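Notes pour l'intervention, session de vendredi, 18 minutes avec les questions

(Parler lentement. Boire avant de commencer. Ne pas lire les notes mot par mot.)

Bonjour à toutes et à tous. Je travaille à l'atelier de reconditionnement d'Ollgate, au poste où l'on prépare les téléphones et les petits articles de maison avant leur expédition. Le français n'est pas ma langue maternelle, alors si une phrase n'est pas claire, levez la main et je la dirai autrement.

Je ne suis pas ingénieur. Je vais vous parler du travail tel que nous le faisons depuis que les bras sont arrivés à l'atelier, en octobre. Mes collègues de la technique parleront après moi des capteurs et du logiciel.

Partie 1. Le travail d'avant

Avant les bras, nous étions quatre par équipe à la table. Une personne déballait, une personne contrôlait l'écran, les deux autres mettaient la coque et préparaient le colis. On changeait de place après la pause, c'était une règle que nous avions faite entre nous et que personne n'avait écrite.

Mettre une coque sur un téléphone semble être un geste très simple. On pose un coin, on appuie avec le pouce, on fait le tour. Le pouce sent quand le plastique passe par-dessus le bord. Je n'avais jamais pensé à ce geste avant de devoir l'expliquer à quelqu'un de chez Twal, l'intégrateur, qui voulait l'écrire sous forme d'étapes. J'ai parlé pendant toute une matinée d'un mouvement que je fais en un instant.

(Montrer le geste avec mon propre téléphone. Le sortir de la poche avant de monter sur scène !)

Partie 2. Ce que l'on demande au bras

Le système s'appelle Plolleo. Chez nous, il travaille sur des objets mélangés, ce qui est plus difficile qu'une ligne où tout se ressemble. Dans la même heure, il peut rencontrer un téléphone, une coque transparente, une poêle, une spatule. Chaque objet se prend d'une autre façon. La coque transparente est celle qui nous a donné le plus de souci : elle est mince, elle brille sur les bords, et l'on voit la table à travers.

(Laisser l'image à l'écran un moment, sans parler.)

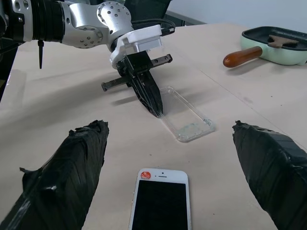 Et qui sera responsable quand le bras raye un écran, nous ou la machine ? La question est venue de la salle pendant la répétition à l'atelier, et elle mérite que je lui donne sa place. Ma réponse : la fiche de contrôle porte encore le nom d'une personne. Nous avons demandé que le passage du bras soit noté aussi, avec l'heure. La direction a accepté au bout de trois réunions. Je pense que c'était la discussion la plus utile de toute l'installation, et elle n'était pas prévue au planning.

Partie 3. Ce qui a changé à la table

Premièrement, la posture. Je suis moins souvent penché sur la table, et je marche plus. Le soir, j'ai moins mal au cou et plus mal aux pieds. Je le dis sans plaisanter, nous avons demandé de nouveaux tapis de sol.

Deuxièmement, le rythme. Quand on travaille à quatre, on ralentit ensemble et on accélère ensemble, sans se parler. Le bras garde toujours sa vitesse. Au début, plusieurs d'entre nous essayaient de le suivre, et c'était fatigant pour la tête. Maintenant nous préparons les objets par petits lots, et nous réglons nous-mêmes le moment du départ. Ce réglage n'existait pas dans la première version, il a été ajouté parce que nous l'avons demandé par écrit.

Troisièmement, les mots. On disait « je fais les coques ». On dit « je surveille les coques ». Pour certains collègues c'est une promotion, pour d'autres c'est une perte. Il faut laisser les deux exister.

(Pause. Regarder la salle.)

Partie 4. Les chiffres, très court

Pendant la période d'essai, nous avons passé 1 002 articles au poste avec le bras. J'ai gardé le nombre exact, car j'ai rempli les feuilles à la main. Je ne donnerai pas de taux de réussite aujourd'hui : les feuilles ne distinguent pas toujours une reprise faite par nous et une deuxième tentative du bras. C'est une erreur de notre formulaire. Si vous préparez un essai chez vous, séparez ces deux colonnes dès le premier jour.

L'effectif, maintenant. Nous sommes trois par équipe au lieu de quatre. La quatrième personne est passée au contrôle des retours, avec une formation payée par l'entreprise. Chez Vellness, dont nous avons visité l'atelier, les équipes n'ont pas été réduites, mais les contrats du soir n'ont pas été renouvelés. Je préfère dire ces choses clairement, elles seront de toute façon demandées.

Partie 5. Mes demandes

Que les personnes du poste soient présentes quand on choisit les objets à confier au bras.

Que l'arrêt soit à portée de main des deux côtés de la table, aussi pour les gauchers.

Que le temps passé à montrer les gestes soit compté comme du travail de formation – chez nous, il a fallu presque 3 semaines, et au début ces heures n'avaient pas de code.

(S'il reste du temps : raconter la visite de l'atelier. Sinon passer directement aux questions et rendre le micro.)

Merci de votre attention. Je reste près de l'entrée pendant la pause, avec un exemplaire de notre fiche de contrôle pour les personnes qui veulent la recopier.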